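Mugs, plates and smiling flowers: Estora opens its spare goods corner in August

Household shop Estora will open a small corner for second-hand goods in August, the shop informed this morning. People from the neighborhood can bring kitchen things and toys which are still in good condition, and other families can take them home for a low price.

According to Hooman Taheri, manager of the shop, the idea came after many customers asked where to leave cups and plates they do not use anymore. "One good mug is enough for me, but in my cupboard I have 18," he said.

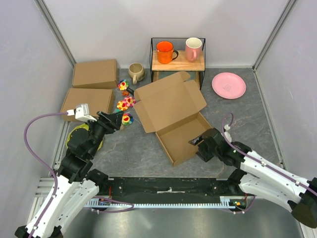
The corner will accept mugs, plates, small shelves and soft toys. Clothes and electric devices are not accepted for the moment. Each family can bring up to 2 boxes per visit, and the boxes should be clean and easy to close.

Atif Magsi, who is responsible for the packing, asks people to wrap ceramic things one by one and to put plush toys in a separate box – the toys are sorted on another table. Toys on a string should stay together.

The shop has place for 500 items in the beginning. Estora already received 55 offers from residents of the Skumby street, mostly for kitchen goods. The corner will be open from 10 in the morning, and the entrance is from the side of the parking lot.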